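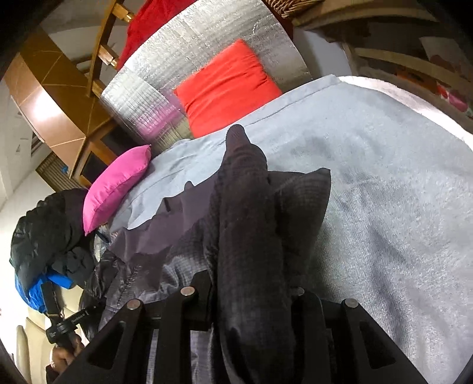 Residents of the Lodby House were required to present their rooms for inspection on 29th April, and the notice on each door set out the standard in full. Beds were to be made, floors cleared and clothing folded. In Room 53, the blue-grey blanket had been drawn over the bed and the red-orange cushion placed at its far edge, in accordance with the second paragraph. The dark garment on the blanket had not been folded. It was entered in the register as one item, outstanding.

The register was kept by Aba Abugri, Deputy Warden, who had completed 400 such entries since January and had never left one open overnight. She returned to the room at the end of the afternoon. The tenant had gone out, leaving a card addressed to the office.

"The garment belonged to my father," the card stated. "He wore it on the Evau ferry for the whole of his service. I have begun folding it on several occasions and have not been able to finish. I request an extension."

The regulations made provision for extensions in cases of illness, travel and plumbing. Mrs. Abugri read them through twice in the corridor. She then took out the office pen, added a fourth heading beneath the third, and left it without a title. Under it she wrote the number of the room.

The cushion had slipped a little. She straightened it, closed the door and proceeded to Room 54.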